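Desktop Computer Service and Parts Recovery: Gallery

Sekiguchi Technical Center, Hardware Workshop
Page updated February 28, 2025

The Hardware Workshop at the Sekiguchi Technical Center receives retired office computers from public offices and schools in the Etton area. Each machine is opened, checked, and either returned to service or taken apart so that its usable parts can be kept. This page presents the desktop computer portion of the work. It is intended for partner offices that send equipment to the Center and for members of the public who have asked what becomes of it.

The workshop has operated in its present location since November 2000. It occupies two adjoining rooms on the ground floor, one for intake and storage and the other for bench work. Desktop computers are handled in batches of up to 104 units, and each batch is assigned a record number before any case is opened. Storage drives are removed at intake and held separately under the Center's data handling policy. They do not enter the bench room.

Work on the main board begins with the case lying on its side. In this position the processor socket, the memory slots, and the expansion slots can all be reached from above, and small parts are less likely to fall out of view. Memory modules are released by opening the clips at the ends of each slot. The processor is taken out only after the lever beside the socket has been raised and the metal frame is free to open. 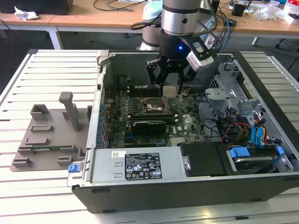
Once a processor has been removed, it is placed in a covered tray marked with the record number of the batch. Trays supplied by Hastolex are used for processors and memory; larger components go into padded bins on the shelves along the corridor wall. Sockets are inspected under a magnifier for bent or dirty contacts, and any board with damage to the socket is set aside for materials recovery.

Boards that pass inspection are fitted with known good memory and a test processor, then run for six hours. Results are entered in the Urever register, which partner offices may consult on request. A board that fails twice is not tested again.

Cases are kept when the panels close properly and the front bezel is sound. Loose tabs and missing screws are noted on the intake sheet. Many cases from the same product line share panels and brackets, and the workshop maintains a small stock of these for repairs.

Notes for partner offices

Equipment should be delivered with power cords detached and coiled. Keyboards and displays are accepted at a separate counter and should not be packed with desktop units. Please remove asset labels only if your own office requires it, as the workshop uses them to match each unit to the delivery form.

Deliveries of more than one pallet must be arranged in advance with the intake desk. Receipts are issued when the count has been confirmed, normally within 2 working days.

Questions concerning this gallery or the handling of a particular batch may be addressed to Mayu Arai, Workshop Coordinator, Sekiguchi Technical Center. Requests to reproduce material from this page should be made in writing to the same office.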